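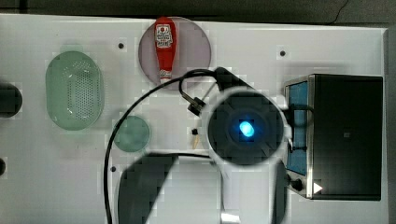

Program reports – Kitchen skills

Anstead Kitchen Skills, progress report to the Nwachukwu Fund, October
Prepared by Ryota Kawaguchi

The grant paid for small kitchenware and a toaster oven so people moving into their own units could practise simple meals. The money is nearly all spent. Whether it was spent well is harder to say.

The white practice table is set up with the black toaster oven on the right and the green strainer on the left. The colander-sized strainer was sold to us as a draining tray for every purpose. I have my doubts. It takes up a lot of bench and most people cooking for one would get by with a sieve. The little green dish gets more use, mainly for scraps.

The oven cost $510, well over what I would have paid. Bramov's quote promised it would cut session times. I've seen no sign of that, and the two sessions we timed ran over by the usual margin. People do like it – that came through in the comments – but liking an oven isn't the same as cooking at home, and we have no follow-up figures yet.

Attendance stands at 23 people. The Plirurness intake form records who came through the door and very little about what they learned, so I would treat that number with caution.

The plates are fine. Ketchup remains the most requested item on the shopping list, whatever the menu planner says about herbs.

Before any second payment I'd like home visits organised with the Tuesday group, and a cheaper supplier for the remaining items. I won't be recommending another oven until the visits are done.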